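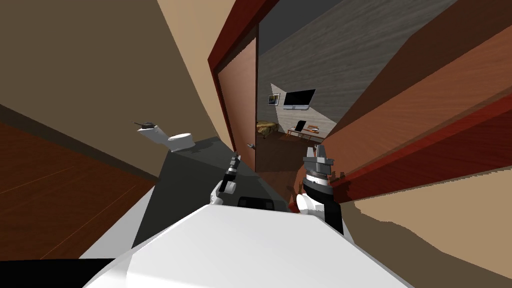
Picture: Zillton

Search this site Go

Home News Schools Sports Events Classifieds Contact

Print this story | E-mail this story

Womville door swap is back on Sunday, and bring a tape measure

If you've been living with a closet door that won't close (I have, going on three years), you'll want to know that the Womville door swap is on again this Sunday, starting at 10 in the morning in the old feed store on the Medina road. Same building as last spring, same big gravel lot, and this time they've promised to open the side gate so we don't all have to carry doors past the loading dock one at a time.

For anybody who's new in town, you bring an inside door you don't want and you take home one you do. If you don't have one to trade you can buy, and prices start pretty low for the plain ones and go up for solid wood. No outside doors this year. Macarena Ojeda, who runs the swap, told me they took up too much floor last time and hardly any of them found a new home.

I stopped in Thursday evening while she was setting up and I have to say it looks great in there! She's got the doors leaning in rows by width now, with the narrow pantry ones up front, and 199 of them had tags on when I visited. She was hoping for 200 before she locked up. I offered her my closet door. She looked at a picture of it on my phone for a good long while and said she'd wait.

A lot of this year's doors came out of the Scanlon Street apartments, the ones being redone over the winter. Pádraig Scanlon (yes, same family, his grandfather built the place) hung on to every door when the work started and has been storing them in his barn ever since. He says he mostly wants his barn back. They're nice doors, heavier than what you'd get new, and plenty still have their hinges on, so look them over before you go buying a set.

The one thing everybody gets wrong is the size. Macarena made me promise to put this in. Measure the old door if you have it, and if you don't, measure the opening in three spots across and on both sides going down, and write all of it on paper. Old houses around here are not square. Mine certainly isn't. Last spring I came home with a lovely door that was a hair too wide at the top and fine at the bottom, and my brother-in-law spent a whole afternoon planing it in the driveway and has brought it up at every holiday dinner. 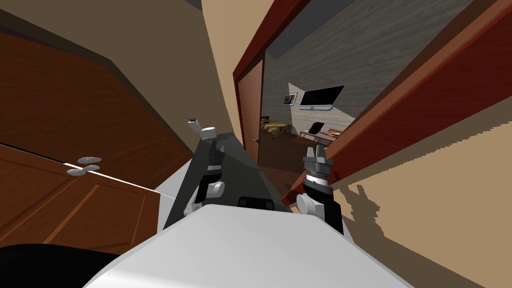
Brown wooden door with recessed panel lines.

You'll also want to know which way yours swings. Stand with your back against the hinge side of the opening, and whichever hand goes the way the door goes, that's your swing. There'll be a sheet about it taped up by the register if you forget, and I will be reading it myself.

Pranomach, the hardware place next to the post office, is bringing a table of knobs, latches and hinges, and they'll cut a hinge pocket for you on the spot if the line's not too long. Get there early for that. They quit at noon last year and there were some long faces.

Money from the sales goes toward the library's reading room, same as before. Last spring's swap brought in $1,849, and that paid for the new window shades and most of the paint. The reading room could still use a door, by the way. I asked about that and got a look.

Parking is in the gravel lot and along the fence. Please don't park at the church until services let out. Bring a blanket for the truck bed, bring rope, and bring somebody with a good back. Cash or check only, and anything you buy has to leave by four. If you need a hold until Monday, talk to Macarena before you pay and she'll see what she can do.

Drop-off for trades is Saturday after lunch or first thing before the swap opens. Pull the nails first, please!

Print this story | E-mail this story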